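## 4. Chores to hand over, and chores to keep

This section covers the Pamanero home unit with release 2 of the Skumura task pack. Read it before you add any chore to the schedule.

The unit can wipe a flat counter, carry a laundry bin, and pick light items up off a floor. It can't yet do every job in a house, garage, or shop. Work that needs two hands, a firm grip, and a change of force partway through still belongs to a person.

### 4.1 Adding a chore

1. Open **Tasks** and choose **New**.
2. Pick the room. Wait for the map to load.
3. Choose a chore from the list. Gray entries are not supported.
4. Run it once with **Watch mode** on, and stay in the room.
5. If the unit stops more than twice, delete the chore and do it by hand.

**Note:** The pack was tested on 1,645 chore runs. Results for each chore are in Appendix 9.

### 4.2 Home gym equipment

Wiping down a bench is supported. Handling weight plates is not. The unit can lose its hold on the rim of a plate, and it can't tell when a stack is about to slide on its sleeve.
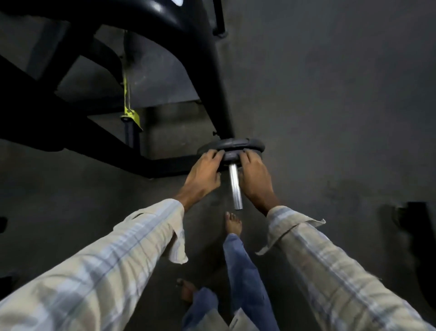 *Figure 4. Weight plates on a machine sleeve, held with both hands. Manual task only.*

**Caution:** Do not schedule the unit in the gym area while someone is handling plates. Press **Pause** first.

**Caution:** Wear closed shoes when you move plates yourself.

To report a chore that should be on the list, use **Help > Suggest a task**.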